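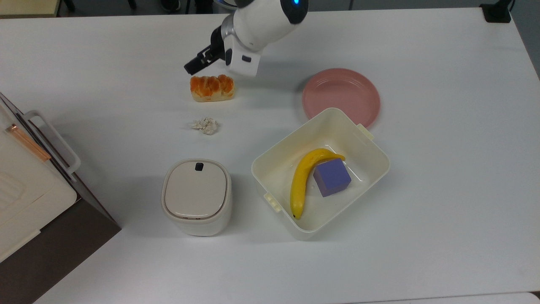 Notes for the Stavbridge library talk, August 29, 2019. 25 min plus questions. Water on the lectern, clicker is in my bag.

## Opening

- Thank Wanda Mbeki for the invitation.
- Ask who still has a recipe written out by a parent or grandparent. Wait for hands.
- Tonight: how a small town bakery kept its books, and what they tell us about what people ate.

## The Stoyanova ledgers

- Family bakery on Grumberg Street. Ledgers found in a flour bin, 342 pages, mostly pencil.
- Read the April entry slowly: "Rolls 147, sweet loaf 12, two returned, Mrs. K. paid in eggs."
- Credit was normal. Most accounts were settled once a month.
- Edin Atanasov did the transcription. Say his name, he's in the second row.

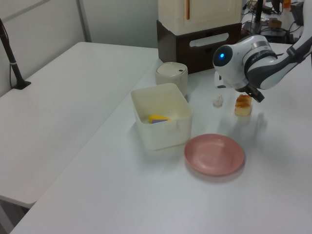
- Sweet bread shows up mainly before holidays. Plain rolls sold all year.
- Sugar is the cost they complain about most. Skip the price table if we're past 12 minutes.

## Reading the handwriting

- At least three different people wrote in the books. The one with the slanted sevens is probably the daughter.
- "Dz." means dozen. "Db." we still don't know. Damir thinks double-baked, I think it's a customer.
- Pause for guesses from the room.

## Close

- Scans go to the reading room once Xiaoqing Jiang finishes the index.
- Ask people to bring in old receipts, order books, anything with a shop name on it.
- Questions. Repeat each one into the mic.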